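From: Pantelis Petridis
To: Dornham Licensing Watch list
Date: 23rd April
Subject: Re: Undus and the late hours application

Replying to Rajput's message from Friday, which I've left in because half the list seems to have missed it.

> I went to the Undus open evening and came away less worried than I
> was. They say the new place will be an "adult gaming centre", so
> machines only, no tables and no sports book, and they want to stay
> open until 3 in the morning instead of midnight. They told us the
> later hours at their Ziruditz branch led to no rise in complaints.
> They also do a self-exclusion scheme and staff are trained to speak
> to people who have been playing too long. I think if we object to
> everything we'll be ignored, and this might be the one to let go.
>
> Rajput

I'm not with you on this, Rajput, though I agree we can't fight every shopfront.

Start with the complaints. No rise in complaints to whom? If you lose your rent in a machine at two in the morning you don't ring the council's noise line. You go home. The number of complaints tells us how the neighbours slept, and I'm willing to believe they slept well, because machines are quiet and the doors are shut. I asked the Undus man in the grey jacket whether they kept a record of how often staff had spoken to a customer about their play. He said they did. I asked if we could see it. He said it was commercially sensitive. I've written to their head office and will post whatever comes back, if anything does.

Then the training. I'd like to know how many staff will be on the floor after midnight. The application says "a minimum of 2" in one place, and in the operating schedule near the back it says "appropriate to demand". Those can't both be the condition. If the licence is granted on the second wording, one person behind a screen would satisfy it, and that one person is also giving change, watching the door and making the hot drinks they hand round for nothing.

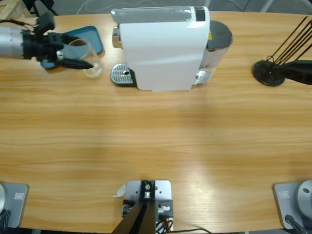
Glass and table, from above.

I'm less bothered about the drinks than some of you are, by the way. Several people wrote to me off list to say free coffee keeps people in their seats. It may well do. But there's no point putting it in an objection, as the sub-committee will say it's a matter for the operator and stop reading.

Next, self-exclusion. The leaflet makes it sound as if you sign one form and every door is closed to you. I read the small print twice and as far as I can make out it covers the premises you name, plus others in the same scheme within an area that somebody else draws on a map. We should ask where that line runs. Dornham is right at the edge of two districts and I wouldn't be at all surprised to find the arcade by the station on one side and the Undus unit on the other.

The figure everybody was repeating on the way out was 67 per cent, meaning 67 per cent of local people "support or do not oppose" the later hours. I got hold of the survey sheet. The choices were support, do not oppose, oppose, and no opinion, and "do not oppose" was printed second. They haven't split the two. They also haven't said how many people were asked, or where they were standing when they were asked. If it was outside the old unit on a Saturday afternoon then we've learned what people outside the old unit think.

I don't say they're lying. I think they have done what any firm does, picked the kinder way of adding up. But I've sat through enough of these hearings to know that a percentage on a slide gets quoted back by councillors as if it came down from the mountain, and we had better have our question about it ready in writing.
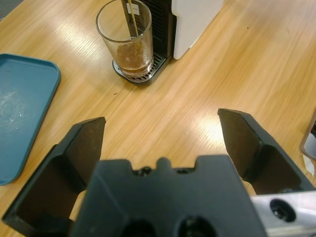
What I'd put in the objection

Keep it short and stick to the licensing objectives. No morals, no "think of the high street". Both get thrown out and take the good points with them.

1. Staffing after midnight. Ask for a fixed number in the conditions and ask for the "appropriate to demand" wording to be struck out.

2. The interaction record. Ask that it be kept and shown to the licensing officer on request. They say they keep it already, so they can hardly object.

3. Hours. Suggest midnight stays for the first year with a review afterwards. Last July the council did something of the kind for the bar on Mill Lane, so it isn't unheard of.

4. The survey. One sentence only, asking for the full figures.

I'd leave out parking altogether. I know Mill Lane residents feel strongly but the unit has no parking now and won't have any afterwards.
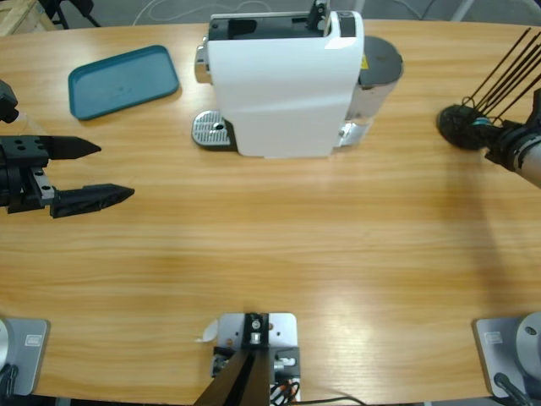 The coffee machine, lid up.

On timing: the notice on the window gives us 28 days, and it went up before anyone on this list spotted it, so please don't count from when you first heard. Anything you send has to carry your name and address, and the applicant will see it. If you'd rather not have that, send your points to me and I'll put them in mine, though one letter with ten points counts for less than ten letters.

Rajput, could you let me have your notes from the evening? In particular whether it was the area manager or the planning consultant who said the bit about Ziruditz. I had it down as the consultant, and if so I want to know where he got it. I'd also like the name of the branch manager there if anyone wrote it down. I've looked at what Ziruditz has published and can't find a thing about complaints either way, which may only mean I'm looking in the wrong place.

And would whoever has the projector lead please bring it back to the hall.

Pantelis

--
Dornham Licensing Watch. To leave the list, send a blank message with "unsubscribe" as the subject.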